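Notebook, clothing table, May, afternoon

Continued with the shirts from the Segura box. The Kurora table is free until 16:00, so I moved everything there and wiped the top first. Yesterday's lint was still in the grain and I don't want it on light colours.

Lot 21 is finished and back in its bag. Lot 294 is started, polos only. I lay each one front up, collar away from me, and smooth from the placket outwards. The sleeves are the slow part — the striped trim is stiffer than the body and pulls the edge back in. Pressing it with the flat hand for a moment helps more than pulling.

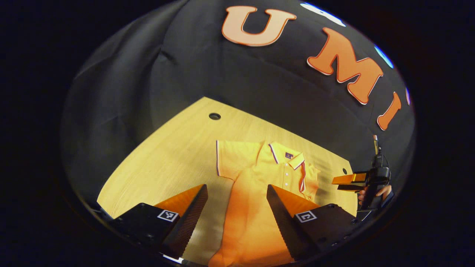 For the folding I go back to the old order: sleeves in, sides in, then hem up to the collar. With hem first the collar gets a crease, and it stays after washing. Please keep the buttons done up also in the bag.

To do: ask Brumon for the grey 800 mm folding board, the white one is warped. Labels are low, I ordered 3000 from Ollden.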